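**Killanholm Trail and Campsites – spring progress report**

May 22, 2020

We've had a really good stretch since the last report, and I'm happy to say the backcountry loop is much closer to being a real, walkable, sleepable route than it was over the winter. I've gone through the work in the order of the grant agreement, with the money at the end.

## Trail work

The east side of the loop is open from the Killanholm trailhead all the way to the Drornetti shelter. Crews put in 300 feet of new stepping stones across the boggy section, which used to swallow boots whole (mine included, twice), and it's a pleasure to walk now. We also moved the path uphill at the second creek crossing, where the bank was washing out. The new line adds a short climb, but it comes out on a rock ledge with a view straight down the valley, and I think a lot of hikers will end up having lunch there.

The west side is slower. Blowdown between the shelter and Espiritu Pond was heavier than we planned for, and there are still big trunks down that need a proper saw crew. The tread under them looks fine. Hikers can get through with some scrambling, but we have left the closure signs up and plan to keep them up until the trunks are out.

## Campsites

All 4 tent sites at Espiritu Pond are leveled and drained. They held up well in the April rain, with no standing water on any of the pads. The food storage cables are hung and tested, and the privy is finished except for the door latch.

I'm especially excited about the hammock area. So many people now come in with a hammock and a tarp and no tent at all, and they had been tying off to whatever tree was closest to the water. We picked out a stand of mature maples set well back from the shore and marked the trees that can take the load. Wide straps only, and the sign at the entrance says so. We'll check the bark again in October to see how it's holding up.

## Trip planning page

The page for visitors is written and ready to go live when the west side opens. It covers parking, mileages between water sources, where to camp, and what the nights are like at 3000 feet, where frost in June is nothing unusual. We also put in two suggested trips: an overnight out and back to the shelter, and a three-day loop with a side trip up Giller Knob. There's a short section for families too, with the gentler first leg to the creek and a packing list for kids.
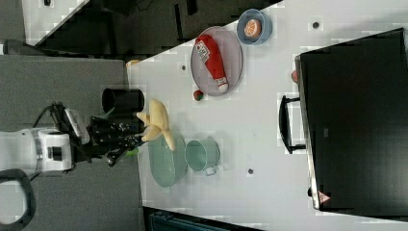
## Giller Knob spur

The spur is the part that is behind schedule. We had hoped to have the upper section blazed by now, but snow hung on in the notch well into this month and the ground above it was too soft to work without tearing it up. The lower half is brushed out and flagged. We'd like to move the finish date for the upper half to October, when the ground is firm and the leaves are coming off, so sight lines between blazes are easier to judge. It doesn't change the cost.

From the top you can see the pond, the shelter roof and most of the loop at once – worth the wait, in my opinion!

## Money

Spending is on track. Stone and lumber came in a little under budget, and tool repair came in a little over. The $3000 set aside for signs is untouched so far, apart from the hammock notice, which we made from leftover boards. We expect to place the main sign order as soon as the wording for the spur is settled.

## Next steps

- Clear the blowdown on the west side and take down the closure signs
- Fit the privy latch
- Order and install trail signs
- Put the planning page online
- Blaze the upper half of the Giller Knob spur

We need an answer from you on the new date for the spur before we book the crew. If you'd like to walk the east side and see the stepping stones for yourselves, the parking area at the trailhead is open and the path is in great shape.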